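Workshop Notebook
Home | Notebook | Patterns | Orders | Find us

Tuesday, August 21, 2018
Entered by Annatjie Tshabalala

Bell tent for Skistberg, day four on the panels. Dušan finished the last of the wall sections before lunch and I have checked them against the pattern. All good except one, which came out short along the bottom hem. He had folded it twice at the wide setting instead of once wide and once narrow. Unpicked and redone. The old needle holes show if you look for them, but they are inside the fold now and waxed over.

Thread: we are on the last cone of the heavy polyester in sand. Charmaine rang Traveck and they can send more with the canvas order, which we should have by the end of the week. Until then please use the sand for outside seams only. The off-white is fine for pockets, door ties and anything under the flap.

The big machine was skipping again on the roof seams where four layers meet. I tried in this order:

New needle, same size. No change.
New needle, one size up. Better, still skipped at the crossing.
Less pressure on the foot. Worse, went back.
Hammered the crossing flat on the block before sewing. No skips on the next two seams.

So hammer first, every time, and keep the larger needle in. I have written this on the card by the machine as well. Primo thinks the timing is slightly out and wants to open it up. He can do that once the tent has gone, please not before.
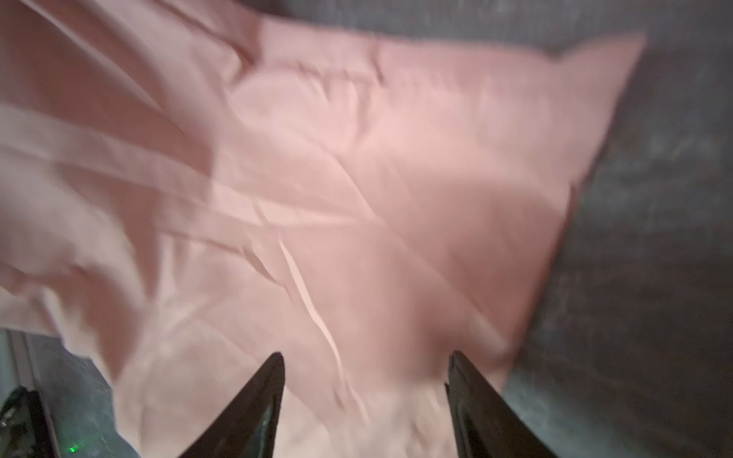
Bedroll samples

Begoña cut three samples for the new bedroll cover, all from the 80 cm offcuts. One is the plain canvas we use now, one has the waxed canvas on the base and plain on top, and one is waxed all over. She sewed them with the same flat seam and the same straps so we can compare properly.

The half and half version is the one I would make. It rolls tighter than the full waxed one and the base ought to cope with damp grass. The full waxed sample is stiff and took two of us to buckle. It may soften with use, but a customer will be judging it on the day it arrives. Begoña still prefers it. We agreed to leave both outside on the rack and look again on Monday.

Straps: the 5 cm leather is too wide for the small buckles and someone has been trimming it by eye. Please don't. There is a narrower cut on the second shelf, and if that runs out ask me. The edges need burnishing before the holes are punched. I found a pair done the other way round and the holes had gone oval.

Leather order

Charmaine has had a price from Tritach for shoulders. It is a bit more than we paid in February. She asked for a sample piece and I have marked it with dye, oil and plain water to see how it takes them. The dye went on evenly. The oil patch is darker than I would like, will check it tomorrow when it has had a night.

Deposit of 200 received for the Matić saddlebags. They want initials on the flap, letters as per the drawing in the folder. Primo to stamp a test on scrap and send them a photo before he touches the bags.

Still to do on the tent

Door zip, left side. Right side is in.
Eyelets round the bottom edge. The press needs the larger die.
Reinforcing patch at the peak, two layers, leather on the outside.
Water test in the yard with the hose, an hour at least.
Bag and peg pouch, Begoña to cut.

Balance on the tent is 3,000, due at collection. Skistberg are sending their own van, so somebody has to be here to help load the poles. Dušan has said he can.

Contact the workshop | © 2018 | Back to top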